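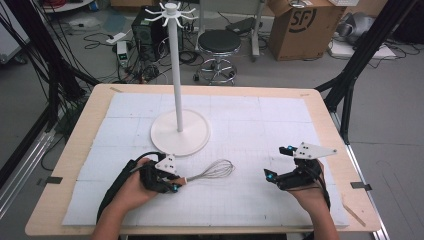 2021-09-12
By the Kastville Kids' Science Page
3 min read

Why does whipped cream get fluffy?

Pour some cream into a bowl and it sloshes like milk. Beat it for a few minutes and it stands up in soft white peaks! So where did all that fluff come from?

Mostly from air! Each time the wires of a whisk zip through the cream, they drag air in behind them and chop it into tiny bubbles. More wires mean more bubbles, so a whisk works much faster than a spoon.

Bubbles in plain water pop right away, but cream has a secret helper: fat. It floats around in teeny blobs, far too small to see. Beating knocks the blobs together so they stick in chains, and the chains wrap around the bubbles and hold them in place (like a zillion little hugs).

Cold cream works best. Warm fat gets soft and runny and can't hold on, so put your bowl in the fridge first.

Don't stop watching, though! If you beat too long, the fat clumps into yellow lumps and a thin liquid leaks out. Guess what you made? Butter! Spread it on toast.

Egg whites get fluffy too, but they have almost no fat at all. They use protein to hold their bubbles.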